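Print this page | E-mail this story | 47 shares | 3 comments

PRESS RELEASE
For immediate use

CLEMEVER OPENS COMPUTER PARTS SERVICE IN LASTPORT

Lastport — Clemever, the computer repair and resale firm, will open a parts service at its Lastport workshop in June. It will sell tested parts taken from retired office desktop computers to schools, small firms and home users.

The firm took in 1,156 desktop towers last year. Most came from offices replacing their machines all at once. Until now Clemever has sold the working ones whole and sent the rest for recycling. Under the new service, any tower that is not worth selling whole will be opened and its useful parts listed for sale one by one.

Parts on offer will include power supplies, memory, expansion cards, hard drives, drive caddies and motherboards. Smaller pieces such as latches, handles and slot clips will also be kept, as customers often ask for them and they are hard to buy new. 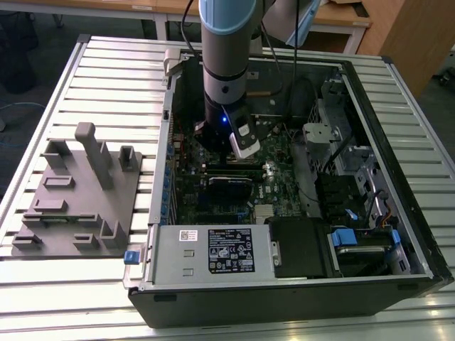 An open desktop tower on its side on the work table, with the power supply at the front and blue drive caddy handles to its right.

Each tower is laid flat with the side panel off. Staff note the make of the power supply and its rating before anything is unplugged. Drives come out first and are wiped or destroyed, whichever the previous owner has asked for. A wiping certificate is sent to the owner in either case.

Memory and cards are then removed, tested in a bench machine and put into anti-static bags. The motherboard stays in the case until last. If it is sound, the case and board may be sold together as a base unit for someone who already has a processor and drive to put in it. 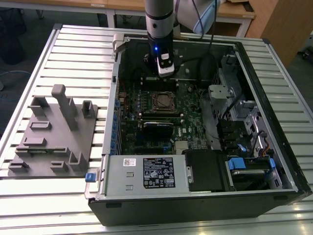 Prices will start at 10 pounds for a tested power supply. Memory will be priced by size and type, and a list will be kept on the Clemever website and at the front counter. All parts carry a 90-day guarantee. Buyers should bring the model number of their computer, or the old part itself if they have it.

The workshop has been fitted out with new benches and shelving by Amusel, a Lastport joinery and metalwork firm. There is room on the shelves for 2,000 boxed parts, and 301 lines have been listed so far.

Clemever will also take old desktop computers from the public at no charge — screens and printers cannot be accepted. Cables and keyboards may be left with the computer.

The counter will be open from 9am to 5pm. Parking is at the rear of the building.

ENDS

Notes to editors: Clemever repairs and resells office computers. Further details can be had from the Lastport workshop.

Print | E-mail | Share (47)

Comments (3)

towerblock: Will you post parts or is it collection only? I'm a fair way from Lastport.

M. in Lastport: Good news about the caddies. I paid more for one of those blue handles than for the drive.

oldbeige: Do you take towers with the drive already taken out? Got four in the garage.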